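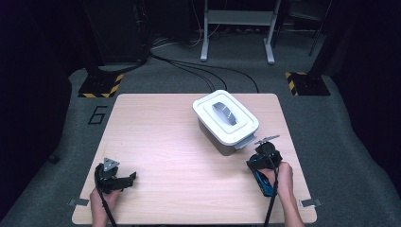

November 2020

Rules meeting again. Alois Riedl has written us a standard for opening a box. It runs to 12 pages, and the box has one lid.

I shouldn't mock it, I suppose. When the Tullstead people sent over their recordings last January, every operator had a personal style of getting into a container, and one of them seemed to be trying to surprise it. We threw out 108 takes. Alois took that harder than the rest of us, and the document is what he did with his grief.

So now: both grippers in view before the first move. Left one holds still and stays low unless it has a job. Right one comes to the latch from the front, pauses, then touches. No hovering while you think. No talking to the container (I thought this was aimed at me, and Fadi confirmed it). Cables hang down toward you and never cross the table. If you drop the lid you finish the take anyway and mark it as a drop, and you do not say the word you were going to say.

Rule 22 is the one we argued over. It says the operator must "proceed at a natural pace." Fadi Rawashdeh asked whose nature. He's quick and I'm slow, and the Sallero guidelines we're supposed to match give no speed at all, only the word "smooth" in three places. Alois said natural means the way you'd do it at home. At home I open the leftovers with one hand and my chin — I offered to demonstrate and was told to sit down.

We settled on 3 seconds at the latch as an upper limit, with a note that it will be reviewed. Everything we do has a note that it will be reviewed.

My wrists hurt. There's a rule for that too, rest breaks, page nine, and it's a good one, and I ignored it all afternoon. Must tell Alois before he finds it in the log. Also ask Henare about the missing tape, and send Ondside the new version without the page where Fadi drew the chin.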